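Stakum ball-and-cup set: README

Hi, and thanks for downloading this! Stakum is a little family of white printed tabletop objects with square tags stuck on them, plus the photos that go with them. I'm Huệ Hứa. I drew the parts, glued most of the tags and sorted the photos, so if a file name makes no sense, the blame's mine. The set grew out of an older one called Trirnordale, which was all boxes and wedges, and I got a bit sick of boxes and wedges. I wanted something with a ball on it.

What's in the folder

parts/ has the printable shapes
tags/ has the tag sheets, ready for an ordinary printer
photos/ has 2,462 pictures, sorted by part
notes.txt has my running notes, spelling mistakes and all

I started with 3,000 photos and threw out the doubles, then the ones where every tag was hidden. If you're after the discards, they're not in the download, but I've kept them on a drive at home and I'm happy to dig them out.

The ball piece

My favourite of the lot. It's a smooth white ball on a short neck, and under that there's a broad base that slopes off and has a channel let into one side. One tag goes on the front of the neck, and the base gets its own as well, set at different angles so you have a decent chance of catching one from wherever you happen to be looking. Printing the ball took some fiddling. My first few came out with a flat patch underneath where the supports had been, and I ended up turning the whole model over and sanding the join by hand. If you've got a nicer way, please tell me!

White plastic also shows every mark. I used to wipe the parts down with a damp cloth before each go and gave up on that pretty quickly, so expect smudges in the close photos. I've left the colours alone everywhere — no brightening and no cleaning up afterwards. 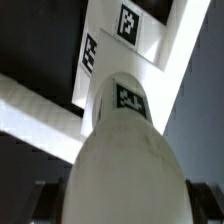
Close range, looking up past a rounded top: three tags, one of them nearly edge-on.

Close photos like that one are the hardest in the set, and I'd start somewhere else if you're only trying things out. There's a lot of white on white, the bright faces lose nearly all their shading, and a tag turned right away from you squashes down to a tall skinny strip. I haven't marked them as bad. They're filed as "near" and you can skip the whole folder if they're a pain.

The cup

Simple thing, the cup: a cone with the point lopped off, wide at the bottom and narrower at the top. People keep telling me it's upside down, and yes, I suppose it is, except the opening is up at the narrow end. It sits very steadily that way and I like how the tags lie around the middle. They do have to follow the curve, so cut them out with a bit of spare white round the black or the corners lift. I use a glue stick and press each one down with the back of a spoon.

Tag size is 18 mm on the cup. I tried 15 mm first and they were just too small for me to line up neatly on a curve. Both sizes are on the sheets, so suit yourself.
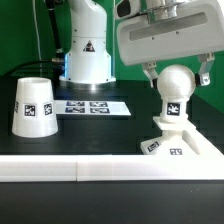 Ball piece on the right with its tags, cup over on the left of the black table.

The black tabletop is a good one for white parts. You get a clean outline almost everywhere, and where parts overlap each other (the base of the ball piece against the white rail, say) it's a different story and I've had to guess the edge now and then. Guessed outlines have a "g" at the end of the file name. Anything that bothers you, send me the file name and I'll have another look.
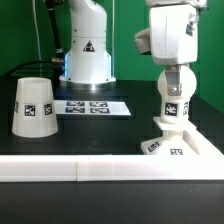
Page last changed: April

The flat white card in the middle of the table comes up as "card" in the labels. It's a plain rectangle and there's no part file for it, so cut one from whatever stiff white stuff you've got handy. Looked at from low down it turns into a trapezoid, and my older outlines treated it as a proper rectangle — fixed now, but check you've got the current labels if you downloaded early.

Names in the labels are ball, cup, card and tag. The Darkow labels used "cone" for the cup, and Pretorius has it as "cup_inv". If you're mixing sets there's a small lookup list at the bottom of notes.txt.

Things I still want to do: a second cup a size down, a grey version of the ball piece, and better outlines for the channel in the base, which I've drawn three different ways depending on my mood that evening.

Use it for whatever you like, and a mention would be lovely. Questions go in the project's message board, where I check in most evenings after tea.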